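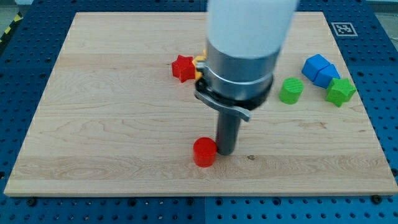 Photo: Yuzuki Okabe / Turkbridge project group

3. Materials and Layout

The sorting task uses small colored blocks on a rectangular board of light wood. The board rests on the blue perforated table, and all pieces are placed within its edges at the start of a trial. The shapes include cylinders and five-pointed stars. Red, green and blue pieces are in use, and the same shape can come in more than one color: there is a red cylinder and a green one, a red star and a green one. Color alone therefore does not identify a piece, and neither does shape.

3.1 Starting layouts

Layouts were drawn up by Kenta Sakai and numbered 1 to 65. Each was set by hand from a printed sheet. Twelve were dropped after the pilot in March, as two readers of the same sheet placed the pieces differently. The remaining 53 were used in the main series.

Layouts fall into two groups. In open layouts every piece has clear board on all sides. In mixed layouts some pieces stand alone and others are grouped, as with the two blue blocks placed side by side at the right of the board with the green star in front. Cylinders are set upright in both groups. Stars may lie flat or be tilted.

3.2 Scoring

A trial was scored on final positions only. A piece counted as sorted if its whole base was inside the target area for its color. Pieces touching the line were scored as missed. Musa Ogundipe and Hok-lam Lo scored separately, and disagreements were settled by Ignacio Salcedo from the written notes. The full series gave 1,709 scored placements.

3.3 Known problems

The board was not fixed to the table during the first 5 layouts. Its corners were later marked with tape on the table surface, and these layouts were run again. The earlier results are listed in Appendix B and are left out of the totals in Section 4.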